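Learning Zone > Materials > Age 7 to 11 > Clear Plastic Containers

Why can you see into a plastic container?

A material that lets light through is called either transparent or translucent. Transparent materials, such as window glass, let light pass straight through. Translucent materials let light through but scatter it, so shapes look blurred.

Many storage containers are translucent. Colours show through the wall, but edges do not. Over the open top there is no plastic in the way, so things inside look sharp. 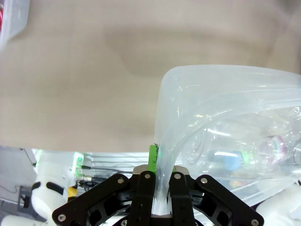
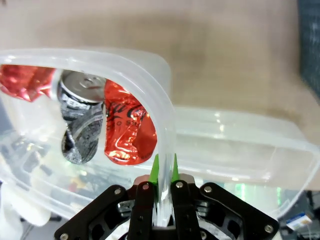 Grultton Schools Team, Materials and Recycling

The second picture looks in through the opening of a container. Three crushed drinks cans are inside, and part of the word "PEPSI" can be read on one. In the first picture the contents are seen through the wall. There is a pale blue thing and a round pink and purple one, but it is hard to say what they are.

Both containers have a thick, rounded rim. A thin sheet of plastic bends easily. Rolling or thickening the edge makes it stiffer, so the sides keep their shape when the container is lifted.

Drinks cans are made of thin metal. Once dented, the metal stays dented. A crushed can takes up less space than a full-sized one, so more will fit in the same container.

Try it: hold a sheet of tracing paper against a book, then move it slowly away. Note when the words can no longer be read.

32 shares | 73 comments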